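Worklow Hand-Held Gripper Kit – Acceptance and Safety Checklist

Site: Tredby, upstairs workroom
Supplier: Worklow
Kit under review: two-gripper set, on trial through February
Checklist basis: Bindthorpe bench equipment form, adapted for hand-held tools
Result codes: OK / Fix / Fail / Not checked

Scope

This checklist covers the Worklow kit as delivered for trial: 2 hand-held grippers, their cables, the spare finger set and the printed quick-start card. It does not cover the recording software or the data service Worklow sells with the kit. Those are on the separate Ondrejka form, which was not complete when this one was written.

Comments are left in full so that whoever repeats the check can see what was looked at. If an item is marked Fix, the kit can stay in use at the table but must not be lent to another site until the item is closed.

Section A. Work area

A1. Table stable, does not rock under hand pressure. OK
Comment: Pushed at each corner. No movement.

A2. Tabletop clear of items not needed for the task. Fix
Comment: The ruler should go back on the rack once spacing has been set. A gripper body can ride up on it and tip in the hand.

A3. Cables clear of the walking route. Fix
Comment: Cables on the floor past the far side of the table need to be gathered and covered. Nobody has to walk there during a session, but people do cut through when they are packing up.

A4. Stands have their feet flat and are out of elbow reach. OK
Comment: Check again any time the table is moved. The feet spread wider than you expect and are easy to kick.

A5. Lighting good enough to see the fingertips while working. OK
Comment: Bright enough on the tabletop. The back of the room is dim, and a lamp there would help with checking cables.

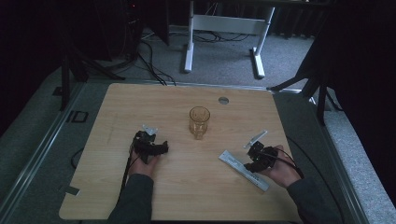
Photo: Tredby workroom / trial record

Section B. Operator

B1. Operator has read the quick-start card. OK
Comment: The card is short and clear. It says nothing about breakable objects. See D2.

B2. Sleeves snug at the wrist. OK
Comment: Long sleeves are allowed if the cuff stays put. Loose cuffs, bracelets and lanyards are not. The finger linkage is open on the underside and will take hold of cloth.

B3. Both hands can reach the middle of the table without leaning. OK
Comment: Adjust the position of the operator first, then the object. Do not stretch to reach with the cables under tension.

B4. Cable from each gripper falls free of the hand. OK
Comment: Each gripper was held out at working height and turned left and right. Neither cable pulled. The right one wants to lie on the table if the operator works low, so let out a little slack before starting.

B5. Break taken between sets. Fix
Comment: The kit has no timer and the card gives no limit. Grip fatigue showed up in the second set, mostly in the thumb. We have written our own rest rule and taped it inside the lid of the case. Worklow should supply one.

Section C. Grippers

Carry out this section with the grippers unplugged. Check each gripper separately and write down which one has the fault – the bodies look alike once they are out of the case.

C1. Housing free of cracks. OK
Comment: No cracks found on either body. Light scuffs only.

C2. Threaded inserts seated level, not pulled or spinning. OK
Comment: Tested with a hand driver only. Do not use a powered driver on these. The plastic around an insert softens if the insert gets warm, and it will not hold as well afterward.

C3. Fingers meet evenly when closed. OK
Comment: Closed slowly on a strip of paper and pulled. Paper held at the top and at the bottom of the pads.

C4. Fingers open fully and return without sticking. OK
Comment: Slight drag on one gripper at the start of travel. It went away after a few cycles. Not bad enough to mark down, but listen for it at the next check.
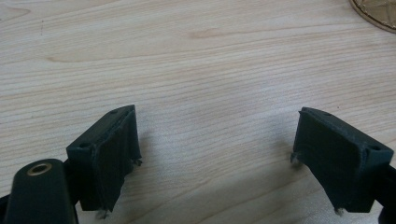

C5. Finger pads secure, edges not lifting. Fix
Comment: Pads are a wear part and Worklow says so in the kit notes. Replace any pad with a ragged or lifting edge before the next set. Press the new pad down from the middle outward and leave it alone until the adhesive has set. Two spare pads came with the kit, which is one change for one gripper. We would want more than that in a paid order.

C6. Screw tips do not stand out where they can scratch the operator or the object. Fix
Comment: Shorter screws would solve this. Until they arrive, keep bare fingers out of the gap and do not use the kit on painted or coated parts. Reported to Worklow under ticket 964.

C7. Printed parts free of sharp strands or burrs. Fix
Comment: Run a gloved thumb along the outer edges. Trim loose strands with flush cutters and do not sand near the pads. The finish is rougher than we would accept on a bought part, though it makes no difference to the grip.

C8. Cable strain relief tight at the body. OK
Comment: Pulled gently by hand. No play on either side.

Section D. Objects handled

D1. Object inspected before use. OK
Comment: Any chip in the rim or base and it goes in the bin.

D2. Glass handled only under the local rule. Fix
Comment: The supplier's card should cover this. Our rule for now: one glass on the table at a time, empty, set well back from the near edge, with a brush and pan within reach. Eye protection on. If the glass tips, let it go. Do not chase it with the grippers.

D3. Object position repeatable. OK
Comment: Measure from the table edge and then put the ruler away (see A2). The metal grommet in the tabletop makes a handy reference, but do not stand anything on it.

Section E. Paperwork and support

E1. Part numbers on the packing list match the kit. Fix
Comment: The spare finger set is listed as part 383. The bag has no number on it at all. Contents look right.

E2. Spare parts can be ordered one at a time. Not checked
Comment: Asked, waiting for an answer. This matters to us more than the price of the kit. If fingers are sold only in pairs with new housings, the running cost changes a good deal.

E3. Supplier reply time acceptable. OK
Comment: First reply on the screw question came the same afternoon. It was from someone who knew the part.

E4. Return packing kept. OK
Comment: Foam and outer box are on the top shelf.

Overall result

Accepted for continued trial at Tredby. Not cleared for loan. Items C5 and C6 must be closed before any purchase order is raised. Items A2 and A3 are ours to fix and should be done before the next session.

Repeat Section C at the start of each day of use and the full form after any finger change.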